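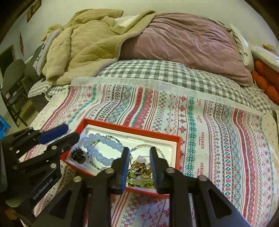

Gold-toned jewelry and beaded bracelets kept in a red box with a white insert tray.

Jewelry box

A jewelry box (in British spelling, jewellery box), also called a casket or a trinket box, is a container in which jewelry and other small valuable things are kept. Jewelry boxes are made from wood, metal, leather, cardboard, glass, ceramics and plastic. Most of them are small enough to stand on a dresser or to be placed in a drawer, but there are also floor-standing models, which are usually called jewelry armoires.

Name

The word "casket" was for a long time the usual English word for a small decorated chest. In North America the same word is now used mostly for a coffin, and for this reason sellers there prefer "jewelry box". In museums the older word is still common, and a visitor can meet both names in the same room.

History

Small chests for ornaments are known from ancient Egypt, where they were placed in graves together with cosmetics, mirrors and combs. Egyptian boxes were often made of wood and could be decorated with ivory or with colored glazed pieces. Similar containers are known from Greece and Rome. The Greek pyxis, a round box with a lid, was used for cosmetics and also for jewelry, and many examples in painted pottery have survived.

In medieval Europe, caskets of ivory, bone, enamel and leather were made in special workshops. Some were used for relics in churches, and others were given as wedding gifts. It is not always possible to say today for which purpose a certain casket was made, as many of them changed use during the centuries. A casket could hold letters and coins as well as rings, and a lock was a usual part of it.

Until the 19th century a good jewelry box was ordered from a craftsman and was expensive. Factory production changed this. In the first years of the 20th century, cast metal boxes with a thin gold or silver finish were sold in large numbers in the United States, many of them through mail-order catalogs. They had often a silk lining and flowers in the Art Nouveau style on the lid.

Construction

The ordinary box has a body, a hinged lid and a lining. Larger boxes have also one or more trays that can be lifted out, and drawers under them. Rings are commonly held in a row of soft padded rolls, while necklaces can hang from small hooks on the inner side of the lid or in a side door, so that the chains do not become tangled.

The lining protects soft metals and stones from scratches. Velvet, felt and suede are the traditional materials. Molded plastic inserts are used in cheaper boxes and in the packaging in which sets of jewelry are sold – such packaging is often kept by the owner and continues to serve as a storage box.

Some linings are treated against tarnish. Silver becomes dark when it meets sulfur compounds in the air, and a treated cloth takes up a part of these compounds before they reach the metal. The effect becomes weaker with the years. Wool felt is less suitable for silver, as wool itself contains sulfur.

Musical boxes

A musical jewelry box has a small mechanism that plays a melody when the lid is opened. A spring turns a cylinder with pins, and the pins pluck the teeth of a steel comb. Simple mechanisms for children's boxes have commonly 18 teeth. In many of these boxes a small figure of a ballet dancer turns in front of a mirror.

Regional traditions

In Rovulholm, painted jewelry boxes of birch were made in home workshops during the winter months. The typical box from this area is low and wide, with a sliding lid in place of hinges, and it was painted dark blue or brown. A local survey by Vilja Pitkänen describes 118 boxes in private ownership, of which 17 carry the mark of the Brekke workshop. According to the same survey, the boxes were usually sold at the November market, and a bride received one from her godmother – not from her parents, as was the habit in the neighboring villages.

The Brekke boxes are recognized by a narrow carved border on the lid and by the bottom, which is fixed with wooden pegs only. In the workshop's last period, no more than five boxes were made in a year. Later copies have metal nails, and the painting on them is in general brighter.

Storage of different materials

Pearls are soft and should be kept apart from other pieces, preferably in a cloth bag. They should not be stored for a long time in airtight plastic, because very dry air can damage their surface. Diamonds can scratch all other stones and also each other. Opals are sensitive to quick changes of temperature. Strings of beads are best stored lying flat, as the thread can stretch if they hang.

Thin chains should be closed at the clasp before they are put away.

See also

Casket (decorative box)
Music box
Pyxis
Ring box
Tarnish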